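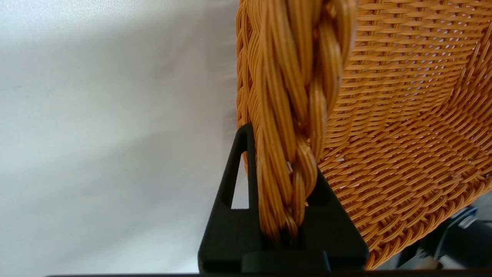

Jomwood Basket Cell

Home > Packing > Jomwood Basket Cell
Article no. 322

I spent a good part of my working life filling gift baskets by hand, so when I started building equipment at Değirmenci I knew which job I wanted to take off people's plates first! It's the reaching. Pick up, lean over, put down, slide the basket along, all day, and by the afternoon your shoulder is telling you about it.

The Jomwood is a one-arm packing cell with a two-finger gripper and a small camera at the wrist. It picks up light, rounded goods one at a time and puts them in a basket, and it can take hold of a basket by the rim as well. The fingers are slim and tapered, so they fit down between things (wide grippers and woven baskets do not get along, ask me how I know). The table is white, and there are white panels behind it and down one side. That gives the camera a plain background and keeps most of your packing room out of its view.

Setting up a new item is a job for whoever packs it now. You guide the arm through the move, check it on the screen, and save it. You don't need to write any code, and I'd really rather you gave this to the person who has packed that item for years than to the office.
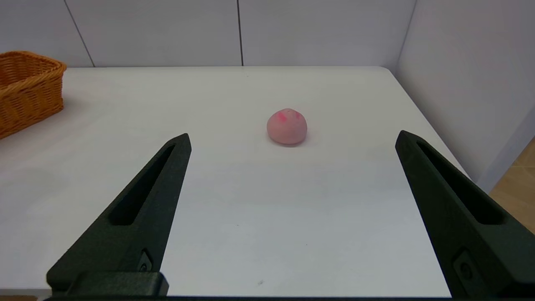 Soft goods are the ones people always ask me about, and my answer is to start slow. Give the fingers a wide opening, let them come down on both sides, and bring the closing force up a little at a time until the piece lifts without a dent. The saved setting stays with the item, so the next shift doesn't have to find it again.

Now, what changes for the crew. Our first cell went to the packing room at Vumbridge in May, and I stayed for the first week. The work didn't go away, it moved. People who used to fill baskets were checking them, tying them, doing the ribbons and the odd orders, and refilling the supply side. Some liked that right away. Anežka Vrabec told me she missed the rhythm of it for a while — she could pack and chat at the same time, and watching a machine takes a different kind of attention. I think that's fair, and I'd plan for it. Swap people between the cell and the hand table during the shift, and don't put the cell off in a corner by itself.

It's also slower than a good packer on a good morning. I say so on every call.

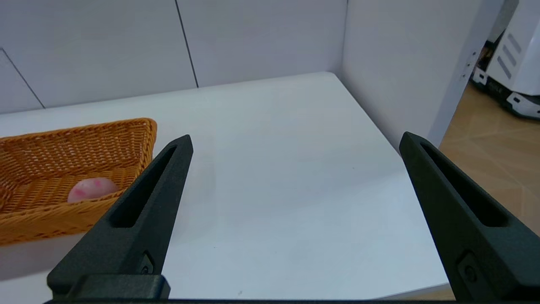
Blažena Jurčo wrote to us from the Amambridge site that her crew wanted one thing settled before anything was switched on, and that was who gets to stop it. "We agreed that anybody can, no questions asked," she wrote, "and after that people were a lot more willing to stand next to it."

I've put that in the setup guide now, pretty much in her words.

What you get
Arm with two-finger gripper and wrist camera
White table with back and side panels
Teaching screen and stop button
Spare pair of fingers
Two days of training on your floor, with the people who'll use it

Extra fingers: article no. 176
Longer table: article no. 51
Warranty: 12 months, parts and labor

Baskets vary a lot, so send me one of yours before you order and I'll try it on our cell. Use the contact form and put "basket" in the subject line.

Page updated September 24, 2025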